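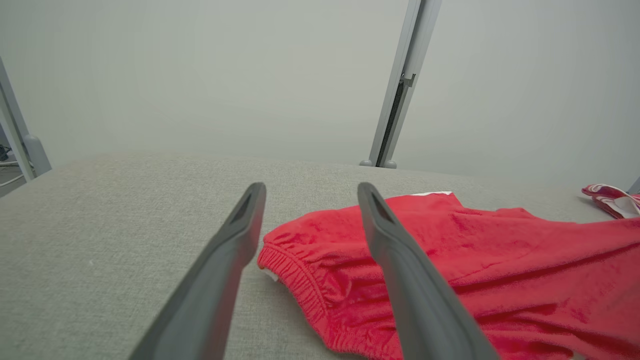
Flendus bought by Amrani - what happens with Stodon?

Mobile Games > Industry news
18 replies, page 1

ostrava_k
Posted September 12, 2025

Good morning to all. I have read today that Amrani acquires Flendus, the small studio which makes Stodon. The price is not told. In the announcement there is one paragraph from Asmaa Abdelaziz, who stays as head of the studio, and she writes that "the team and the roadmap remain the same." Darren Pearce leaves. For me he was the person who designed the career mode, so I am a little worried.

I play Stodon since the first version and I am on day 902 of my login streak. My question is simple: did anybody here play a game before and after Amrani bought it? I would like to know what changed in the first months.

pixelmule
Yes, Filasport. They bought it in May last year. First two updates were normal, then the energy bar came. You got 5 matches and then wait or pay. I uninstalled.

tambour
The energy bar in Filasport was in the beta before the sale. It was in the patch notes, I remember because I complained about it in this same forum. You can dislike Amrani, but please not for this.

pixelmule
In the beta the bar refilled in one hour. After the sale it was 6 hours. It is not the same bar.

tambour
OK, that I did not know. I stopped with the beta and came back much later.

ostrava_k
Thank you both. An energy bar would be the end of Stodon for me, I think. I play in the train, 40 minutes each way, and the good thing is exactly that I can play a half season without any stop. I would accept to pay one time, even a high price. I would not accept to pay for waiting less.
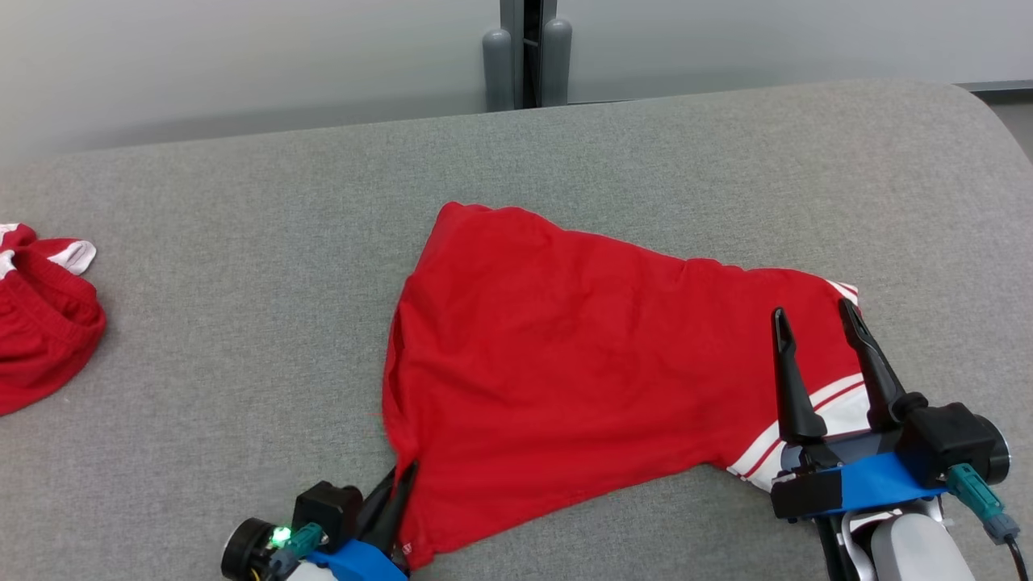

Also I want to ask about the save files. Now the career is saved on the phone and you can export it by hand. Does Amrani require an account for its games? In the announcement I found nothing about this.

lowbattery_lena
Filasport needs an account, yes. You link it once and then the old save is uploaded. Mine came over fine but my brother lost his custom kits, and the support answered him only with a standard letter. So export your career before the next update, and put the file somewhere outside of the phone.

quillon
I see this a bit differently from most of you. Flendus had more than one update delayed this year, and the online cup was down half of the summer. A small team cannot pay for good servers forever. If Amrani brings money for servers, I can live with an account.

pixelmule
The cup was down because they changed the matchmaking, not because of money.

quillon
Do you have a source for this? In the Discord they only wrote "maintenance".

pixelmule
No source, it is my reading. The pairing was clearly different when it came back.

lowbattery_lena
It was different, I agree. I met much stronger teams in the first round.

ostrava_k
For the export: I made it now, it is in Settings, then Career, then the small arrow next to the season name. The file is very small, so you can send it to yourself by mail. I tried to import it on my old tablet and the season opened correctly, with the kits also.

tambour
Good to know, thanks. On my version the arrow is missing - do I need to finish the running match first?

ostrava_k
Yes, you must be between two matches. Then it appears.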